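Tekon Undar — two-arm bagging cell for mixed small packs

Product page, last revised Tuesday, August 25, 2026

The Undar is an enclosed benchtop cell for filling and sorting gift bags, promotional bags and mixed snack orders. Two arms share one floor. They are mounted on a common aluminum rail along the front edge and reach in from either side of the bag. Each arm ends in a two-finger gripper. The standard model is sold for work in which the items differ in size and stiffness and the container is soft.

Soft containers are the hard part of this job. A carton keeps its opening where it was put. A paper bag with cord handles leans, folds at the gusset and lets its handles fall across the opening. The Undar is therefore programmed around the bag first and the packs second. One arm can be assigned to the handle or rim while the other works at the contents, or both can be assigned to the contents.

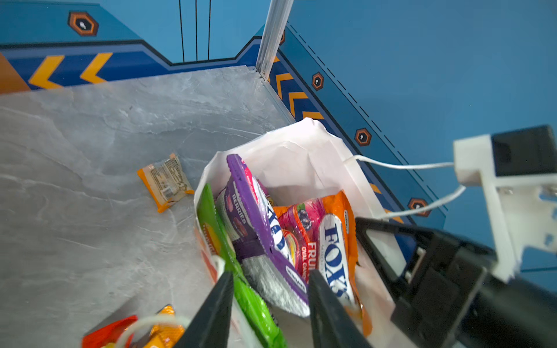

Bag positions are taught by hand. The operator sets an open bag on the floor of the cell, marks the rim height on the panel, and saves the layout under a name. The controller stores 162 layouts. A layout holds the bag size, the approach height for each arm, the grip width limits and the order in which the arms are allowed over the opening. It does not hold the position of individual packs, and packs do not have to be laid out in rows.

Grip width limits matter more than grip force on film packaging. Puffed bags should be taken near the crimped edge, flat packets across the short side, tubes across the body. The default limits are set for chips and candy. Set them again for anything rigid.

What changes for the people at the station

The Undar was first installed on the seasonal packing line at Nidside, a contract packer of gift bags. Before October, each station there had one person who opened bags, filled them, straightened the handles and set them on the cart. With the cell in place, the same person loads open bags, checks the finished ones and clears dropped packs. Reaching and repeated pinching are reduced. Standing time is not. Buyers should plan for a stool or a second task within reach.

Pace is the other change. The cell does not speed up before a shipping deadline, and staff used to pushing through the last hour will find that the last hour looks like the first. Nidside moved its cutoff for late orders earlier in the day as a result.

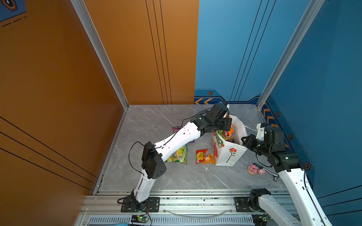
Ľubomír Dvořáček wrote to us after his first season with the cell: "My hands are better at the end of the shift, I will say that. But my attention is more tired. Before, I knew a bag was right because I had packed it. Now I have to look into every one. Please put that in your brochure, and tell people to rotate."

We agree with the point and have changed the operator guide. Rotation every two hours between the cell and a hand-packing station is now the recommended schedule. The panel can show a reminder, which the operator can dismiss. It is not logged against a name.

Handles

Cord handles should hang outside the bag before a cycle is started. If a handle lies across the opening, use the handle routine from the panel or move it by hand with the cell paused. Do not tape handles down. Tape lifts the print on most coated papers, and the tape ends up on the fingers.

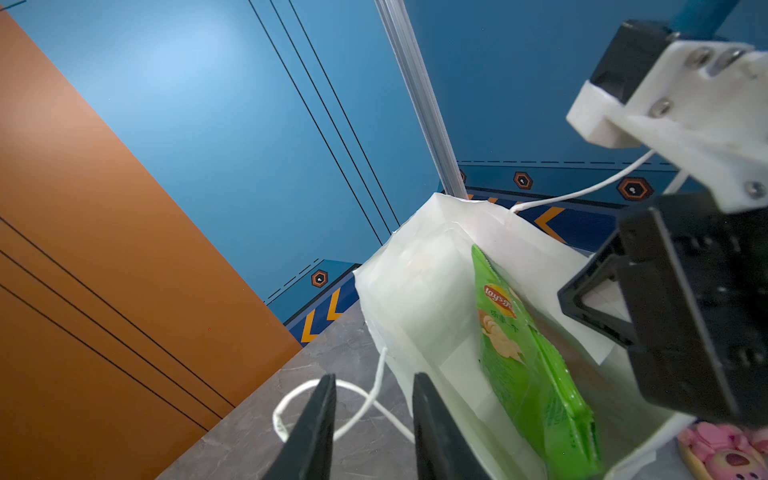 Bags with stiff ribbon handles need the wide finger set (ordered separately). Bags without handles run on the standard set with no change to the layout.

Training and staffing

Operator training takes 10 hours, split over two shifts, and is done on the customer's own bags. Training is provided by Rusnák, our service partner, and covers loading, pausing, clearing the floor, editing a layout and daily cleaning. No programming is taught or required. We ask that the people who will run the station attend, and not only their supervisor.

One trained operator can look after two cells if the finished bags leave by cart. With hand carrying, plan for one operator per cell.

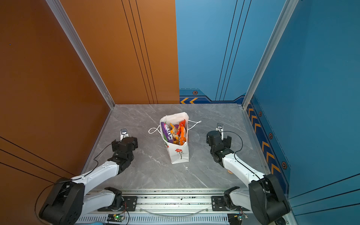
Cleaning and upkeep

Wipe the floor at each shift change. Brush crumbs and paper dust off the rail daily — compressed air only moves them into the slots. Check cable loops at both wrists for rubbing every 500 operating hours. Finger pads are a wear part and come in packs of 20.

Ordering

The cell ships with both arms, the standard finger set, the panel and the printed operator guide. Wide finger set, spare pads and cart are listed under accessories. For a trial, send Tekon a box of your bags and the packs that go in them, including the ones your staff complain about.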